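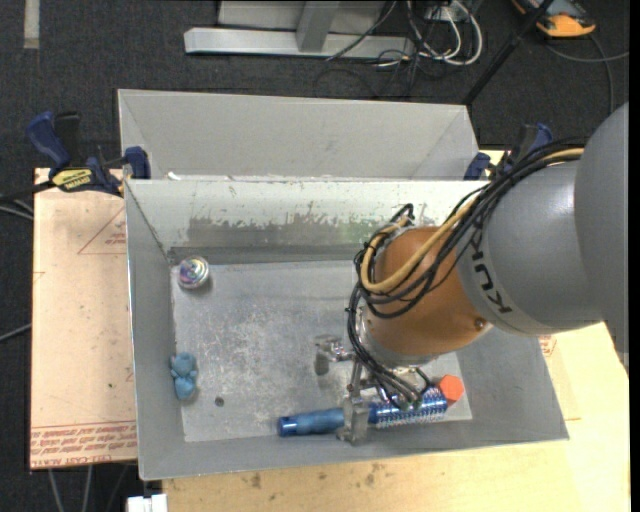
Bainbridge open day, Sunday, April 7, 2024

We got to Bainbridge just after ten and the field they use for parking was already half full. Entry was free, but you had to collect a paper wristband from the hut by the gate, and the queue for that took longer than the drive from the ring road.

The main reason for going was the Flundine pottery, which has been on the site since before the other units were built. They let visitors through in groups, along a marked path past the clay store, the throwing room and the kilns. The large kiln takes 2451 pieces when it is packed with the small bowls, and a good deal fewer when they are firing jugs. It wasn't lit on the day. The guide said a full firing and cooling takes most of the week, so they had timed the open day to fall between two of them.

Glazing was the part I enjoyed most. The Fitulum range, the speckled green one, is dipped twice by hand and wiped at the foot with a sponge. There were 155 test tiles on the wall by the door, each with a pencilled number, and you could pick up the ones on the lower rows. Some of the rejected greens looked better to me than the one they chose, but I was told they went brown at the edges.

Lunch was in the Cumadetti canteen across the yard. Soup and a roll, or a cheese pasty, and tea in proper cups. The soup ran out before one. Seating was tight — we ended up on the wall outside, which was fine as it stayed dry.

In the afternoon there was a talk on the history of the site, with old maps. It ran over by a good twenty minutes and the sound at the back was poor. The seconds shop was worth the wait. I bought two side plates and a butter dish with a slightly crooked lid.

A board at the exit gave last year's visitor total as 3470 and asked for ideas for the next one, planned for August. I put down more soup and a microphone.

Parking is on grass, so take boots if it has rained. Dogs are allowed in the yard but not in the buildings.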